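Deepika Alva
17 September 2018

Thread on reading old rainfall records, mostly for people who have inherited a box of gauge sheets and want monthly totals they can defend. Everything below comes from digitizing the Prakcombe station books.

Start with the station history, if there is one. Gauge type, rim height, moves, change of observer. A total without a rim height is hard to compare with anything. At Prakcombe the history is four loose pages and the first is missing.

Rain is read once a day, in the morning. The depth belongs mostly to the day before. Some observers enter it against the day of reading, some throw it back one day. Both are fine. Switching between them halfway through a book is where the trouble starts.

To find a switch, compare with a neighbor. I used Trellar, 27 km to the east. Run daily correlation at lag zero and at lag one, in blocks of a few months. If the better lag changes from one block to the next, somebody changed the convention.

For Prakcombe the lag flips in July of the ninth book. The handwriting changes on the same page. I shifted everything before that by one day and kept the original dates in a second column.

Keep the original column. Always. You will want it back.

Next problem: blanks. A blank can mean no rain, no reading, or a reading carried over to the next entry. Dashes usually mean dry. Usually.

Carried-over totals show up as a blank run followed by a large value. Weekend gaps are the common pattern. If the blanks fall on the same day of the week for years, the observer had a day off and the next value is a two-day total.

Do not split a two-day total in half. Flag it as accumulated and leave it. Monthly sums are unaffected unless the gap crosses the end of a month, and then you need a note on both months.

Trace amounts. Older sheets use "tr" or a small t. I store trace as zero with a flag. Nhàn Hầu stores it as a separate code and converts on export, which is cleaner if your software can handle it. Mine can't.

Units. Inches to hundredths up to the middle books, millimeters after. The changeover page has both, crossed out and rewritten. Convert once, at the end, and do not round to whole millimeters on the way. Rounding daily values first added 4 mm to one annual total when I tested it.

Digit preference is worth a plot. Take the last digit of every nonzero reading and draw the histogram. A careful observer gives a fairly smooth decline. Prakcombe book six has a spike at 0 and 5 and almost nothing at 1. Small falls were probably being skipped.

Skipped small falls barely change the annual total but wreck any count of wet days. If you publish wet days from such a book, set the threshold at 1 mm and say so.

Double mass curve for homogeneity: cumulative Prakcombe against cumulative mean of the neighbors. A straight line is good. A kink means a change in exposure or gauge. Ours kinks once, and Achilleas Athanasiadis found the reason in a letter - a hedge had grown up on the windward side and the gauge was moved to open lawn.

I have not adjusted for the hedge. Catch before the move runs low against the neighbors, but the factor depends on wind and we have no wind. The series is published in two segments with the break marked.

On keying: double entry, two people, compare by script. Nga Từ and I keyed 63 months each way. Most mismatches were 1 against 7. The rest were rows skipped on a page turn, and those are worse, as every later value lands on the wrong date.

Check column sums against the observer's own monthly total. When they disagree, the observer's arithmetic is wrong about as often as the keying is. Record both.

Snow: melted and measured, in theory. In practice several winters have "snow, gauge buried" and no depth. Those are missing. They are not zero.

Corrected files and the flag list will go up once Despina Petridis has read through the metadata. If you hold sheets from a station near Trellar, I would like to compare lags.

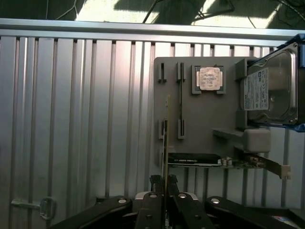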